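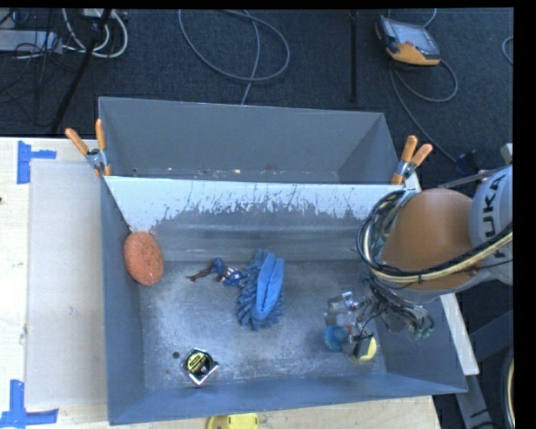
Search this site Enter keywords

Karngate has released version 2 of Prilteo, its grasp-planning software for robot arms that pick mixed items out of bins. The update went out to existing users in April and can be downloaded from the company's customer page.

The main change is in how the planner handles items that lie close to a wall or corner. Earlier versions dropped any grasp where the gripper would pass near the side of the bin. Prilteo now checks the whole gripper, cables included, against a model of the bin and tries a tilted approach before giving up on the item.

Karngate tested the release on 1,371 picks at its lab in Drendwood, using household goods and toys with very different shapes and surfaces. Soft items such as cleaning mitts are still the hardest, said Telmo Soler, who leads the planning team.

"The depth data on shaggy fabric is noisy, and the planner used to chase the noise," Soler said. "We smooth it now, but we also let the arm take a second look from another angle — that costs time."

The second look can be turned off in the settings file. Users can also set how long the planner may search before it moves on to another item. The default is 60 milliseconds.

Perić, a parts supplier that has been trying the software since the first beta, will move six picking cells to the new version over the summer. Saved bin models from version 1 need to be converted with a command-line tool that ships with the update.

Last updated: April, 4:10 p.m.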